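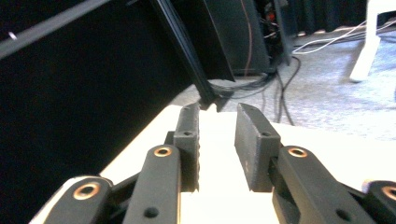
White work table – keep it white or cover it?

Forums > Home Workshop > Benches, Tables and Surfaces

We use cookies to remember your login and show you relevant threads. Accept / Manage settings

notburga_s
2/20/20
I have a white work table in the back room and I'm trying to decide what to do with the top before I put any more hours in on it. I use it for small repairs and assembly, mostly things with little dark screws and washers, and I like the white because I can find what I drop.

The trouble is keeping it clean. Anything black leaves rubber or grease marks sooner or later, and by the evening the lamp bounces off the surface and gives me a headache. My options as I see them:

Leave it and clean it more often.
Put a grey or green mat over most of it.
Paint or replace the top in a mid grey.

The top came with the table (Sqalli, bought second-hand) and I don't know what it's finished with. It has a slight sheen. Water doesn't soak in. What do people do?
Notburga Sutter

plumbline7
Mat. Green cutting mat, the biggest you can find. You get the contrast for small parts and when it's ruined you buy another one.

gaslight_terrace
Don't put a mat on it. I had one for two winters and the dirt gets under the edges, then you slide the mat and it scratches the top worse than the work would have. Mine had a grey rectangle that never came out.

plumbline7
You're meant to lift it up and wipe underneath.

gaslight_terrace
I did lift it up.

T_Katayama
White is right for black parts and wrong for pale ones. If what you handle is mostly black plastic or dark steel, with a bit of copper or brass, stay with white. Copper shows up well on it too. Where I struggle is nylon washers and those clear spacers, and for those I keep a dark tray at one end.

For the glare, move the lamp before you change the table. Mine was behind me and above. I put it to the left and lower and that was most of the problem gone.
Takeshi Katayama

notburga_s
The lamp is on the ceiling, so I'd need to buy a second one, but that is cheaper than a new top. I do have pale bits now and then. A tray is a good idea.

heron_and_sons
What are you cleaning it with? People go straight to the scouring cream and then wonder why it marks more easily afterwards. Once you've dulled the surface it holds on to everything.

Order I'd go in:
1. Warm water and washing-up liquid, soft cloth.
2. Pencil rubber on black scuffs. A plain white one, as the coloured ones can leave colour behind.
3. A bit of surgical spirit on a cloth, tested underneath first.

Stop there. If a mark is still there after that, live with it.

plumbline7
Magic sponge does the scuffs in ten seconds.

heron_and_sons
It does, and it's a very fine abrasive. Same problem as the cream, only slower.

plumbline7
I've used them on mine since we moved in and it's fine. I think people worry too much about work tables. It's a work table.

notburga_s
I have been using the cream, I'm afraid. Not every time. There is one patch at the front where I lean that looks flatter than the rest, so that may be why.

marl_pit
If the finish has gone at the front you could do what I did at our place in Zosside, which was to turn the top round. Undo it from underneath, spin it, put the worn bit against the wall. Took me an afternoon because two of the screws were seized. Check they're the same distance in from both sides first or you'll be drilling new holes.

gaslight_terrace
That's a better idea than the mat.

T_Katayama
Agreed. If you do end up replacing it, I would ask for an offcut before ordering a full sheet. I nearly bought a "soft white" from Nadudham that was cream once it was in the room. The offcut saved me. It also had a gloss on it that the photos on the website didn't show.

oddment_drawer
Going against everyone, I painted mine grey and I'd never go back. Tinum floor paint, thin coats with a small roller, a week before I put anything heavy on it. Black screws are harder to spot, yes, but I can see everything else and my eyes don't ache. I keep parts in lids anyway so I'm not hunting for them.

heron_and_sons
Floor paint stays slightly tacky under anything rubber in my experience. Rubber feet stuck to mine and lifted a ring of it.

oddment_drawer
Mine hasn't, but I gave it the full week. Did you?

heron_and_sons
Four days. Fair enough.

notburga_s
Thank you all. I had a look underneath this morning and the screws are evenly spaced, so I'm going to turn the top round and stop using the cream. I've ordered a clamp lamp for the left side. If the glare is still bad after that I'll think about the grey – I'd rather not paint it if I can help it.

The rubber worked on the small scuffs, by the way. It did nothing for an older one near the corner.

marl_pit
Put a drop of oil on the screws the night before.

plumbline7
Still say mat.

Contact us | Forum rules | Back to top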